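About Drekar Residential

Drekar Residential manages rental homes and small apartment buildings on behalf of their owners. The company does not buy, sell or develop property, and it holds no ownership interest in any building it manages. Its income comes from management fees and leasing fees, both of which are stated in the management agreement.

The portfolio stands at 1391 units. Most are single-family houses and duplexes. The remainder are in walk-up buildings, of which the largest is Unley Court. Each unit is assigned to a portfolio manager, and no portfolio manager handles leasing, inspections and accounting for the same unit.

How the work is organized

Operations are divided among 4 departments: leasing, maintenance, inspections and owner accounting. Leasing covers advertising, showings, applicant screening and lease signing. Written screening criteria are given to every applicant before a fee is taken, and the same criteria apply to every unit in the portfolio.

Furnished units are handled under a separate addendum. The addendum includes an itemized inventory, signed by the tenant at move-in and checked against the unit at move-out. Items missing from the inventory are charged at depreciated value, using the schedule attached to the lease. 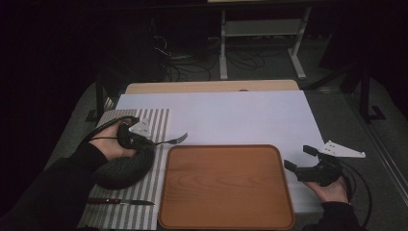
Deligiannis: I own two furnished units and the inventory was the part I expected to argue about. The depreciation schedule settled it. I would still like the move-out report sent to me at the same time as the tenant.

Move-out reports are now released to owner and tenant on the same day, through the portal.

Trust accounting

Rents and security deposits are held in separate trust accounts. Neither is mixed with company operating funds. Accounts are reconciled monthly against the bank statement, the tenant ledger and the owner ledger, and all three balances must match before owner payments are released. Statements are posted to the portal with copies of every vendor invoice. Drekar does not add a markup to vendor invoices.

A reserve is kept for each property. The amount is set in the management agreement and may be changed by written notice. Repairs above the owner's approval limit need consent, except where delay would cause damage to the building or make the unit unsafe.

Inspections and maintenance

Occupied units are inspected every 9 months, with notice given as the lease and local law require. Inspectors record the condition of each room, test the smoke alarms and check under sinks for leaks. Findings are entered in Andova, the work order system used by all departments, and remain attached to the unit record after a change of tenant.
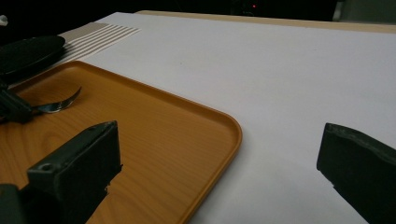
Tray and fork.

Work orders are sorted by urgency. Loss of heat, active leaks and sewer backups go to the on-call line at any hour. Routine requests are assigned in the order received. Vendors must carry liability insurance, and certificates are checked before each renewal date.

New owners

Onboarding takes 5 business days from receipt of the signed agreement, keys, current leases and deposit records. Where a unit is already occupied, the existing lease is honored as written and the tenant receives a letter with the new payment instructions. Requests for a fee schedule or a sample agreement can be sent through the contact form. The office is closed to walk-in visitors on Wednesday mornings for staff training; the on-call line stays open.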